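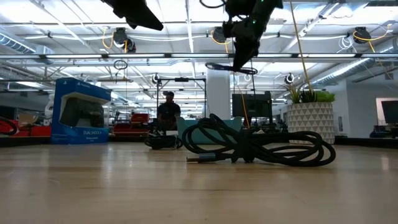

Chapter 5
Reading the Offer: Two-Arm Work Cells and What the Seller Leaves Out

Most of the people who will use this book will never design a robot arm. Many of them will be asked to help buy one. The request usually arrives with a brochure already attached, a price that somebody upstairs has found reasonable, and a date by which an answer is wanted. This chapter is about what to do between getting that brochure and giving that answer.

Our running case is a kit called the Vellomis Bench Pair, sold by Firkeo as a complete two-arm station for sorting, packing and handling small goods. We picked it for a plain reason. Its sales material is neither the best nor the worst we have read. It makes the claims that nearly every kit in this class makes, in the order that nearly every seller makes them, and so it is good to practice on.

5.1 The word "any"

The first page of the Bench Pair brochure says that the station can handle "any tabletop item." Underline the word "any" whenever you meet it. A two-finger gripper is good at stiff things with flat or gently curved sides. A sealed retail box is close to the ideal case. It has known dimensions, square corners, and it keeps its shape when squeezed. If a seller's demonstration is made up of boxes, you have learned that the station can pick up boxes, and you should write down that and nothing more.

Cable is another matter. A long cable folded into loops and cinched in the middle with a tie is a common enough thing on a returns bench or in a stockroom, and any packer can pick one up without looking. For a machine it is a poor target. The loops spread out, they bend under their own weight, and one may stand up in an arch while the next lies flat. Grip the bundle at the tie and the loops swing. Grip a single loop and the rest follows in a way that is hard to predict, with the connector on the end free to catch on whatever is nearby. Black cable with a dark gripper coming down over it adds a further problem for the camera, which has to tell one dark edge from another.

Then there are leaves. A potted plant, real or artificial, is rigid at the bottom and flimsy at the top. Taking it by the pot and taking it by the foliage are two separate jobs, and a brochure that says "plants" has not told you which.

Ask the seller for a list of items that the station failed on. Firkeo's brochure does not have one. We have yet to see a brochure that does, but a sales engineer will sometimes give you one over the phone, and that call is worth more than the brochure.

5.2 The word "success"

Page 3 of the same brochure gives a figure of 1,000 picks without a fault. It is printed large. The small print under it defines a fault as "an event requiring a restart of the controller."

Read that again. Under this definition an arm may drop an item, miss it, pick up two in place of one, or push it off the table, and the count goes on climbing. None of those events needs a restart. The number may be perfectly true and still say almost nothing about whether goods reach the bin.

A usable success figure has to come with four pieces of information: what was being moved, where it started, where it had to end up, and who decided that it got there. If the answer to the last one is the machine itself, find out how. Some stations judge a pick by whether the fingers closed fully. A gripper holding a thin loop of cable may close very nearly as far as a gripper holding nothing.

5.3 The table in the demonstration

Sellers like a tidy table. Look at how far apart the items are and how many of them touch. An arm that reaches one object on an open surface is doing an easier job than an arm that has to take a cable bundle lying right in front of a bin, with loops that hang partly across it. From the side they look alike. Real benches tend toward the second kind, and they get worse as the shift goes on.

Look at the surface as well. A glossy tabletop throws back the overhead lights, and those bright patches shift whenever the lighting does. The Bench Pair is quoted for "normal indoor light." Bresine, a small distributor that used to carry the kit, told its own customers to fit a matte mat. That advice appears nowhere in the Firkeo manual.

5.4 The costs that come later

The base price of the Bench Pair covers two arms, two grippers, a controller and a stand. It does not cover cable management, and every arm, camera and light you add has a wire that must go somewhere. Overhead routing keeps the table clear, but it takes someone's time to do well, and a line that hangs too low will sooner or later be in the arm's way or in the camera's view.

Training is also extra. Firkeo sells it through a partner, Bogale, in blocks of 11 hours. The brochure suggests one block per new item type. A shop that handles 70 item types can do that sum before it signs anything. In our view, few do.

Fingers wear, pads wear faster, and the replacement schedule for both is found only in the service contract. Ask for the service contract at the same time as the quote. If it can't be sent until after the order, treat that as an answer.

5.5 What this chapter will ask of you

The sections that follow take the Bench Pair offer a page at a time. You will rewrite its main claims as statements that could be tested, draft a trial that uses your own goods on your own bench, and set the pass mark before the equipment arrives. Some readers will finish the chapter thinking the kit is worth having. We lean the other way for mixed goods, and toward a cautious yes for boxes.

Before going on, collect the following: one current brochure for any two-arm station, the matching service contract if you can get it, and a tray of the five most awkward items your workplace handles in a normal week. Include something floppy.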